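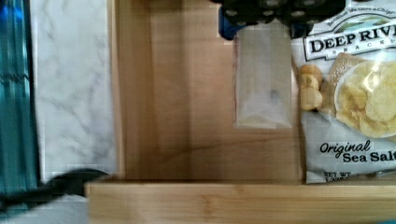
Clear bag in a wooden tray, crisps alongside

Community > Board Games and Clubs > Chess > Tournament Rules

We use cookies to remember your settings. Accept | Manage

Half-point bye and then a late entry, how is the pairing done?

Posted by Yamuna Varghese

I'm helping to run the Drindstead weekend congress for the first time in January. It's a six-round Swiss, and the entry form says players may take up to 2 half-point byes as long as they ask before round one. A player in the Major has asked for byes in rounds one and two, because he can't get here until the evening. That's fine by the form.

My trouble is with a second player who has written to say he might turn up for round two, or might not, depending on work. He hasn't asked for a bye. Do I pair him in round one and let him default, or leave him out and add him later? And if I add him later, does he get half a point or nothing for the round he missed? The pairing program lets me do either. I would like to know what is normal before the arbiter gets here, as he is driving over from Trollden and is hard to reach.

14 people found this useful | Share

Armindo Cordeiro

Don't pair him in round one. If you know he isn't coming, you are only spoiling somebody's first game. Mark him as absent for that round and put him in when he confirms.

On the score, go by your own entry form. If it says byes must be asked for before round one, write back today and tell him he can have a half-point bye for round one if he requests it now. If he doesn't reply, he enters in round two on zero. At the Moreira Open we had this with two late entries, and the one who hadn't asked started on nothing. He grumbled a bit but it was printed on the form.

Also check that your form says no byes in the last round. Most do, and somebody will ask. Final decision is the arbiter's, so leave him a note of what you told each player and when.

3 comments | Share

Previa

we just give everyone the half point, its a weekend congress. less arguing. not sure if thats allowed for rated games though so check

1 comment | Share

Yamuna Varghese

Thanks both. I've written to him and given him until six o'clock the evening before. The form doesn't mention the last round at all, so I'll ask the arbiter about adding a line to the notice on the door.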